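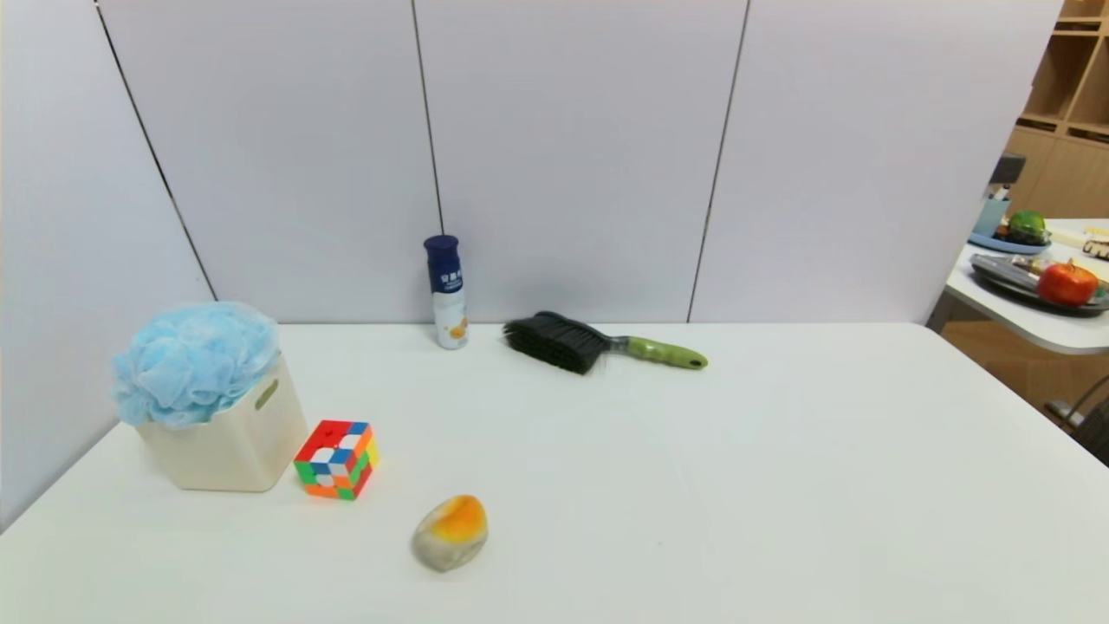 Page 2 of 6

# Second arm or a proper spares budget? Can't afford both

**mugwort_lane**, 7 May 2024

Hello all, long-time reader, hardly ever post. I look after the equipment money for a small lab where we teach an arm to tidy up household bits and bobs - scrubbing brushes, bath poufs, puzzle cubes, storage boxes, that sort of thing. I've got to hand in my spending plan in June and I'm going round in circles.

We have one arm, on the Vutby controller, and it's busy all day. Everybody wants a second one. The supplier (Bevau) has offered us a matching arm at a decent price if we take their service plan too, and the plan is £390 a month, which made me choke on my tea a bit. If I say yes, there's nothing left over for spares, and I mean nothing. No fingers, no cables, no spare camera.

The other way to go is to keep the one arm, buy a sensible cupboard of spares and put the rest into a second table, so one person can be laying things out while the other table is in use. I quite like this idea but it's a hard sell to people who have been promised a second robot!

Other things that might matter:

- Our current arm is out of warranty.
- The loose cabling near the wrist worries me more than the arm itself. I've no idea what a replacement set costs, or whether you can get it without sending the whole thing back.
- The room isn't big. We'd have to shift shelving to fit another arm in.
- I've had a quote from Bouvier for a second-hand one, much cheaper, but a different make, so we'd be learning new software.

Has anyone had to choose between these? And what do you put down for consumables? I've been writing "misc" for two years and I don't think I'll get away with it again.
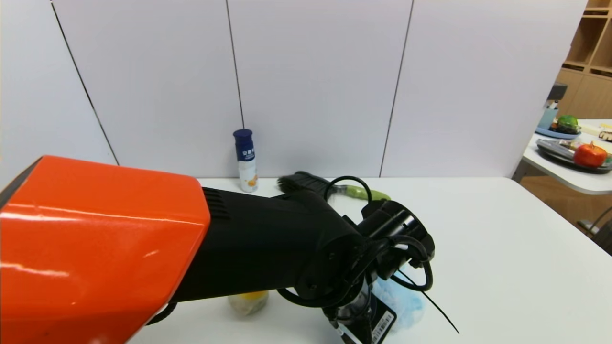 **oldkettle**

Spares first, every time. We went the other way round and bought two arms with an empty cupboard behind them, and when the gripper on one packed up we pinched the gripper off the other. So there we were with a very expensive coat stand, waiting on a delivery from abroad, and the people who'd argued hardest for the second arm were the crossest of the lot.

On cables, ask Bevau for the part number of the wrist harness in writing. Ours would only sell it as part of a bigger kit until I kept asking. Get the delivery time in writing too, and don't accept "usually in stock". I'd also price up some decent cable clips and sleeving while you're at it - pennies next to everything else on your list.

As for the service plan, read what it covers before you choke on any more tea. Some of them include a loan arm while yours is away, and then the monthly price starts to look all right. Some only cover the yearly check and a phone number. If it's that second kind I'd say no thank you and ask what they charge for a one-off visit.

My own list for consumables goes like this (copy it if it's any use):

- gripper fingers, and the little screws that hold them on, because you will drop one and it will go under the skirting
- cables, one of each sort
- lens wipes and a blower for the cameras
- replacement objects for the table
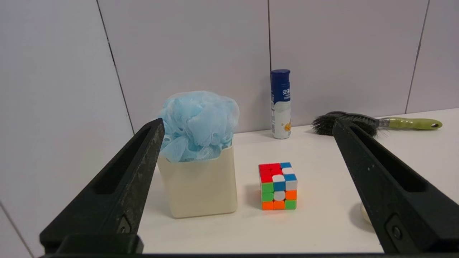
That last line always gets laughed at and it's the one I'd fight for. Household things are cheap, but they get squashed and frayed, and shops change the design without telling you. If you need the same brush next year, buy it now and put it in a labelled box. I order ours through Travia so that it all comes on one invoice, which saves me chasing people for till receipts. Allow £44 a month and carry over whatever you don't spend, if your finance people let you. Ours don't, so I do a big shop just before year end.

And I do like your second table idea. Do that before the second arm.

**bramble77**

Steer clear of second-hand unless somebody there already knows that make. We lost 6 weeks just getting ours to talk to the rest of the kit. Lovely arm though.

**fern_and_flask**

Bit of a different view from oldkettle. If your one arm is out of warranty and busy all day, then the day it stops, everything stops, and no amount of spare fingers will help if it's a joint that's gone. Could you ask Bevau to hold the price and split it - spares and table in this year's plan, arm in the next? Ours agreed to that with hardly any fuss. Measure the room first as well, with the arm stretched right out and the shelving where you mean to put it. Don't forget the socket, we had to pay an electrician and it wasn't in anybody's budget.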